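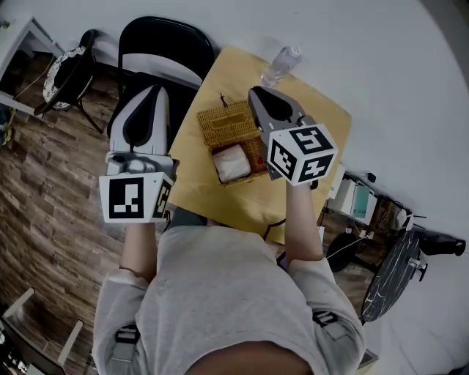

How often does the room need checking? Before each session, with a full walk round once a month, chairs and lights included.

GRIRWOOD WORKSHOP – MONTHLY ROOM AND FURNITURE CHECK
Building: Farnby unit, ground floor
Date of check: 12 May 2019
Previous sheet: on the clipboard, page missing

Marking: OK / WATCH / FIX. Put a comment for anything not OK.

1. TABLES

1.1 Small square table, level and steady – OK
Leaned on all the corners. No rock.

1.2 Tabletop surface, splinters, sharp edges – WATCH
One rough patch on the underside, near side. Sand it when someone has the paper out. Wont catch a sleeve yet but it will catch tights.

1.3 Cloths – WATCH
Cloth must not hang low enough to catch a knee or a chair. Fold under and clip if it does. Clips are in the Gebremichael tin, top drawer, please put them back there and not in the pen pot.

1.4 Long table, load – OK
Label says 800 N, no idea what that is in boxes. Heavy stuff goes over the legs, not in the middle.

2. CHAIRS

2.1 Folding chairs, hinge and catch – FIX
Did them all. One catch doesn't click home unless you push it with your foot. Taped and put behind the door. Do not use. New catch on order from Sterninix, they said 8 working days.

2.2 Rubber feet – WATCH
2 missing. Same chair as last time I think. Scrapes the planks and slides when you sit down hard.

2.3 Seat cushions, ties and covers – OK
Loose cushions come off before a chair is folded. Somebody folded one with the cushion in and bent the frame, that was back in September and we're still a chair down.

2.4 Chairs tucked in when not in use – WATCH
Better than it was. Still the odd one left in the walkway by the white desk.

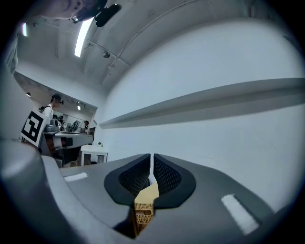
2.5 Stacking – OK
Flat against the wall, never more than one deep by the door.

3. BASKETS AND BOXES

3.1 Woven baskets, broken strands – FIX
Run a hand (gloved) round the rim. Snapped canes on one, right where you'd pick it up. Trimmed with snips for now. Bin it if it goes again, they are cheap.

3.2 Lids – WATCH
Hinge side on the wicker lid is getting slack. Don't lift the box by the lid. Has been said before.

3.3 Contents – OK
Soft things only in the small baskets. No blades, no pins, no glass. Checked to the bottom, found a hair grip and a biscuit wrapper.

3.4 Cloths and tissue clean and dry – OK
Swapped the lot. Used ones gone to wash.

3.5 Drinks – WATCH
Bottles with caps only, caps ON. Stand them at the far side, away from the baskets. No mugs on the small table, see the ring.

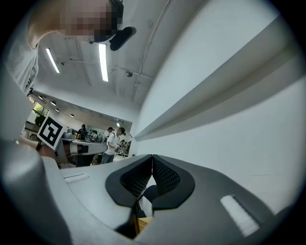
4. CEILING, LIGHTS, HIGH LEVEL

4.1 Fluorescent tubes – OK
All lit, no flicker after ten minutes. Spare tubes: down to the last pair, reorder.

4.2 Recessed lights, lower ceiling – OK
Dusty. Not a safety thing but it looks bad.

4.3 Pipe and conduit fixings – WATCH
Looked from the floor only. Needs someone up a ladder, and a second person footing it. Not doing that on my own.

4.4 Ledges clear – OK
Nothing stored up there. Keep it like that – things come down on heads.

4.5 Window and sill – OK
Opens and latches. Plants watered, not dripping on anything electric.

5. FLOOR AND CABLES

5.1 Planks, raised edges, gaps – OK
One nail head proud by the skirting, knocked down during the check.

5.2 Trailing cables – FIX
Thin cables across the floor on the chair side. Easy to hook with a chair leg. Want a cover strip or route them along the wall behind the desk. Asked for this last month aswell.
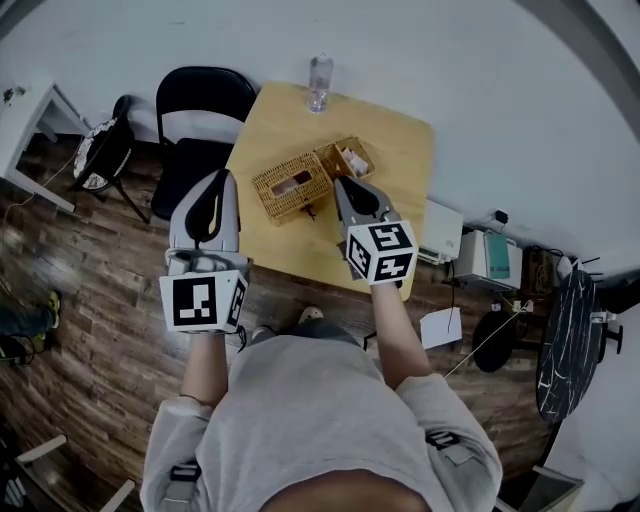

Cover strip would do it, the cheap rubber sort. Measured the run and wrote it on the order pad. Until it comes: tape down flat at the start of each session, lift at the end, no knots or coils left under chairs.

5.3 Walkway to door – OK
Wide enough for a chair or trolley. Keep bags on hooks.

5.4 Spills kit – WATCH
Present, low on paper towel.

6. ACTIONS

Chair catch – within 24 hours of the part turning up
Rubber feet – order with the catch
Cable cover – urgent
Pipe fixings – needs two people, date to be agreed
Tubes, towel, sandpaper – next shop run

Next check due in a month. Leave this sheet on the clipboard please, all the pages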